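Ollau Grasp Planner: Frequently Asked Questions

Last updated 2024-09-08
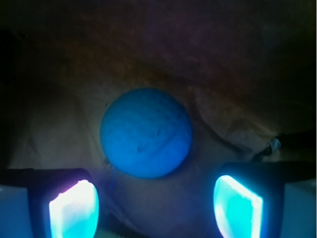
Wrist camera view with a blue ball on cream fabric, fingers open.

This page covers Ollau, the grasp planning and control package maintained by the Fuvow software team. Questions about installing the arm driver or calibrating the arm itself are answered in the Rizvi driver guide.

General

What does Ollau do?

Ollau takes the image from a wrist camera, picks a target, chooses a grasp, and sends finger and wrist commands to the arm driver. It runs as four processes: the segmenter, the planner, the controller and the logger. You can run the segmenter and the logger alone if you only want to look at recorded sessions.

What does it not do?

It does not plan whole-arm motion around obstacles. The planner assumes the wrist has already been brought to a hover pose over the work area and only handles the last part of the approach. If you need collision checking for the elbow or the base, use your own motion planner and hand over to Ollau at the hover pose.

Which arms are supported?

Any arm that works through the Rizvi driver. Two-finger grippers are supported. Three-finger grippers can be driven in pinch mode, with the third finger held open, but this has had little testing.

Do I need a depth camera?

No. The default pipeline uses a single color image and a height estimate taken from the wrist pose. If a depth stream is present the planner will use it to refine the height of the target. Set use_depth to false if your depth data is noisy at close range.

Perception

Why does the segmenter do well on a ball and badly on the cloth under it?

A matte ball in one strong color has a nearly circular outline and a clear edge against pale fabric. Wrinkled cloth has folds and shadows that look like edges. The segmenter often splits one piece of cloth into several regions, and a raised fold may come back as a separate object. Turn on merge_soft_regions to join neighboring regions of similar color. This slows the segmenter down a little.

My gripper has lighted pads. Do they affect the color of the target?

Yes. Light from the pads falls on whatever is between the fingers, so pale fabric can take on a blue or violet tint close to the gripper. The color model handles this in two ways. It masks out the fingers themselves, and it applies a correction to the area between them. Run the pad light calibration once for each gripper, and again if you change the pad brightness. Without it, a blue target on pale cloth may be drawn too large along its lower edge.

How do I make the finger mask?

Run the mask tool with the gripper fully open, then again fully closed, then at one position in between. The tool fills in the rest. The mask is stored with the gripper profile, so it has to be made again if the camera is moved on its mount.

Small dents on the target are being reported as separate objects. Can I stop this?

Raise min_region_size. The default is set low so that small parts are not lost. On foam or felt-like surfaces, shallow creases and pits can pass the default limit when the light comes from the side.

Part of my scene is very dark. Should I raise the exposure?

Usually not. Raising the exposure to bring out dark fabric in the background will wash out the pads, and the washed-out area spreads past the edge of the finger mask. It is better to leave the exposure fixed and let the segmenter mark the dark region as unknown. The planner will not choose a grasp inside an unknown region.

What about thin items such as threads and cables?

Threads are ignored by default. A thread close to the target can still pull the outline out to one side. If you see the grasp center shift toward a thread, turn on the thin_structure filter. Cables and straps that stay in the same place in every image can be added to the finger mask by hand.

Planning and control

How does the planner choose where to put the fingers?

It samples finger placements around the outline, drops any that would need the gripper to open past its limit, and scores the rest. The score is made up of contact angle, distance from the center of the target, and clearance from neighboring regions. For a round target most placements score almost the same, so the planner keeps the one that needs the least wrist rotation.

Why does the gripper open so much wider than the target?

The opening is set by approach_margin, which is added to the estimated width. A wide opening leaves room for error in the outline and in the height estimate. On soft surfaces we suggest keeping the margin large. In clutter, lower it.

Why does the planner refuse to act on some frames?

It needs the same target in 3 frames in a row, and a confidence of 95 percent or better in each. Both values can be changed in planner.conf. Shanthi Chowdhury, who wrote the planner, recommends changing the number of frames first and leaving the confidence limit alone until you have replayed a few sessions.

How does the controller know when to stop closing?

It watches pad contact and finger speed. Closing stops when both pads report contact, or when the fingers stall. If only one pad reports contact, the controller holds that finger and moves the wrist toward it until the other pad touches. This is called centering and it can be turned off for targets that are fixed in place.

The fingers catch the cloth along with the object. What can I change?

Raise floor_clearance one step at a time. Cloth is taller at a fold than the height estimate expects, so fingertips can run into a ridge that sits beside the target. You can also set prefer_along_fold, which favors placements where the fingers come down on either side of a fold – it only works if the fold has been found as its own region.

Can I run the controller without the planner?

Yes. Send a grasp message with a position, a wrist angle and an opening. The format is in the messages folder of the source tree.

Logs and replay

What gets recorded?

Camera images, finger positions, wrist pose, pad readings, and every decision the planner makes, including the placements it rejected and the reason for each. Logs are kept for 10 days by default and then deleted. Change keep_days if you want them longer.

Can I replay a log with different settings?

Yes, and this is the best way to tune the segmenter. Open the log in Zistosum, our viewer, load a second config file, and step through the images. Outlines from both configs are drawn on the same image. Replay never sends commands to the arm, even if one is connected.

Can I label images in Zistosum?

You can draw outlines and export them. It has no support for shared label sets or review.

Versions and help

What changed in version 7?

The pad light correction is new, and the old global white balance step has been removed. Config files from earlier versions will load, but the white_balance entry is ignored and a warning is printed. Gripper profiles made before June need to be made again.

Where do I report a bug?

Use the issue tracker and attach the log, your planner.conf and the gripper profile. Please don't send screenshots in place of logs. Segmenter issues go to Shoaib Farooqui – planner and controller issues go to Shanthi Chowdhury.

Is there a test set I can use without an arm?

A small set of recorded sessions comes with the source, in the samples folder. Run the replay script with the --check option to compare your outlines against ours. Small differences along shadowed edges are normal between graphics cards.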